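Handheld grippers, two-hand version: fingers slipping on clear tubs
Workshop Builds > Grippers and End Effectors
3,925 views

ludger_l wrote:

Posting the current state of the pair before I change the fingers again.
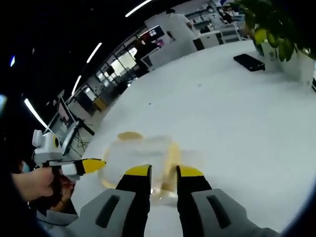 Where it stands

Two handheld grippers, one for each hand, parallel fingers, black with yellow tips. I print the parts at home and do the assembly and testing at the shared shop, which is why this has dragged on since October. The plan is to record myself doing kitchen-type chores with both hands and train a small policy for the two secondhand arms I've got bolted to a bench in my garage.

My problem is thin-walled clear containers. Anything with a bit of squish to it (sponges, dish towels, a bag of rice) I can pick up all day long. With a clear plastic tub I get it pinched, lift it an inch or two, and it slowly rotates around the tips like it's on an axle. If I squeeze harder the wall buckles and it pops out. I did 17 tries last night with the left hand only and gave up counting the ones that almost worked.

Things I've already tried: rubber bands around the tips (they roll), a dab of silicone (peels after an evening), and slowing way down, which helps but then my demos are uselessly long. Any ideas before I redraw the fingers from scratch?

renata_f wrote:

Your tips are too pointy for that job! I had tapered ones too and loved them for picking up screws and pens, and hated them for literally everything else. Two small contact patches on a smooth wall, of course it spins. Make the pads wider, maybe an inch tall, and put something soft on them. I use the textured grip tape they sell for stair treads, the rubbery kind and not the sandpaper kind. Mine has been on since spring and it's only now starting to lift at one corner.

barklow_bench wrote:

I'd leave the shape alone and go to flexible fingers. Print them in TPU with ribs inside so they wrap around whatever you grab. Rigid fingers on a rigid tub is always going to be a fight.

renata_f wrote:

Hard disagree, sorry. Ribbed fingers are lovely on round stuff, but he's recording demos. If the finger bends, the opening width your encoder reports isn't the real width at the tip anymore, and then the arm is copying a number that means nothing. I spent most of a winter finding that out.

barklow_bench wrote:

It means something as long as the arm has the same fingers on it. Same bend on the handheld, same bend on the robot. I run exactly that setup and it picks up tubs, mugs, even an egg carton with stuff in it. The number doesn't have to be the true width – it has to be consistent.

renata_f wrote:

Fair, if you print both sets from the same roll at the same settings. I didn't, so maybe that's on me. I still wouldn't start there.

ludger_l wrote:

I do have the same mounts on the arms, so matching fingers would be easy enough. My TPU comes out stringy though, every single time. Drying it helped some.

What about grabbing the tub with both hands, one finger pair on each side? It feels natural when I do it but I wasn't sure if I'm making life harder for the training.

val_farias wrote:

Two hands for a small tub is fine, people do it! But then do it every time. My first set had 1,022 clips and in maybe half of them I used one hand and in the other half two, just depending on how lazy I felt. The arms would both start reaching and then one would sort of hang there. Pick a rule and write it on a sticky note. Mine says "light = right hand only" and it's taped to the edge of my monitor.

Also check your grip on the rim. Most of those tubs are stiffest right at the top edge. I come in with one finger inside and one outside and pinch the wall just under the lip. No spinning, no buckling, and you don't need new parts to try it.

barklow_bench wrote:

Rim grab is good until the tub has a lid on it.

val_farias wrote:

Well sure, then you pick up the lid :)

ludger_l wrote:

OK, update, 5th August. Tried Valentina's rim pinch first because it cost me nothing. Much better. The tub still tilts if there's weight in it but it doesn't roll around the tips anymore. Then I cut two strips of stair tread tape and stuck them on the flat part behind the taper, and with both together I got through 3 full table-clearing runs without a drop.

I'm still going to print a TPU set, mostly out of curiosity. barklow, what wall thickness are you using, and do you glue the fingers to the base or screw them? My base blocks have that slanted slot and I'd rather not drill into them.

barklow_bench wrote:

Two perimeters, no infill, five ribs. Screwed, never glued, you'll be swapping them constantly. I'll dig up the file tonight and put it in the downloads section. Print it slow.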